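MacAulay Crew Spends a Friday at the Food Pantry

Twelve people from the MacAulay shop and office traded their usual jobs for shelving last Friday, when the Flekis Street Food Pantry moved into its new space behind the old post office. The pantry had outgrown the church basement it used for years, and the new rooms came with bare walls and a concrete floor.

Work began at 7 a.m. The first group put up steel shelving along the back wall and anchored it. The second group built a ramp at the side door so that carts can be rolled straight in from the parking lot. Zavus Lumber donated the boards for the ramp and delivered them the day before. By lunch both jobs were done, and everyone moved on to hauling boxes from the church, a trip of 4 blocks each way.

The pantry serves around 100 households a week, and more than that in November. Until now, people waited for their groceries on the basement stairs. The new space has a front room with chairs and a separate counter for pickup, so the line can stay indoors. 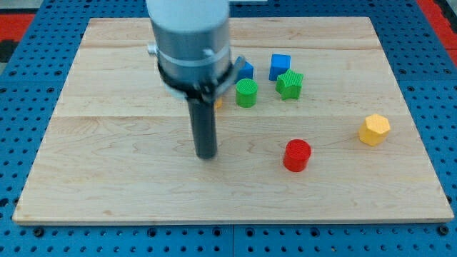 Agnes Chisholm wrote to us on Monday to say that the ramp has already changed how her mornings go. She used to carry canned goods down the stairs by hand, one case at a time, and she had been thinking of giving up her shift. She also asked whether a handrail could be added on the left side. We have the material in the shop and will put one in before the end of the month.

MacAulay employees get two paid days a year for community work, and the company matches what they raise. A collection jar in the break room paid for the pantry's new chest freezer, which Shona Pringle picked up in her own truck.

The pantry is open Tuesdays and Thursdays until 5 p.m. It is short on peanut butter, rice, and diapers in the larger sizes. Donations can be left in the bin by our front desk, and we will drive them over at the end of each week.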